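Kistgate Studio Members' Meeting, Minutes
2026-04-14, back room, 6:30 p.m. 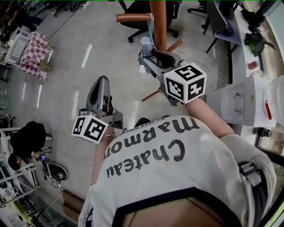 Present and apologies
Eight members attended, which is enough to vote and too many for the kettle. Struan Rutherford in the chair. Hildegard Sauerland took the minutes and would like it recorded that she did so last time as well. Apologies from the Soltani bench, who are on deadline.

Minutes of the January meeting
Approved after a short argument over the spelling of Trokavus.

1. Stools
The wooden stool with the round legs was discussed at greater length than the rent. Struan maintains that it rocks. Two members maintain that the tile rocks and the stool is merely going along with it. Turning it legs up on the floor was agreed to be the proper way to look at it, and felt pads were proposed for all four feet. Budget of $31 approved, one against. The member against prefers to stand.
Action: Struan to buy pads and fit them before anyone brings up sanding.

2. Chairs
The purple cushion stays with the black office chair by the white desk. A motion to rotate it weekly failed for want of a seconder. Members are asked to roll chairs back under a desk when they leave, any desk.

3. Desk and drawers
The white drawer unit on the desk is for shared supplies. Bags may sit on the desk during the day but should go home at night, the green one included. Hildegard offered to label the drawers. Her offer was accepted quickly, before she could describe the labeling system.
Action: Hildegard, labels.

4. Floor
Cables are to be coiled or run along the wall. The tile shows everything, and the Vakow polish (43 dollars, still disputed) has not made it any more discreet. Request for a rug deferred.

5. White crate
The pink-and-white checked cloth may remain over the crate. Contents to be sorted by whoever put them there. No one volunteered this information.

6. Shelving
The white metal rack is to be bolted to the wall. A quote for new built-in shelves came in at $3,000 and was passed around in silence, then handed back.

Any other business
The kettle. Carried over.

Meeting closed at 7:43 p.m.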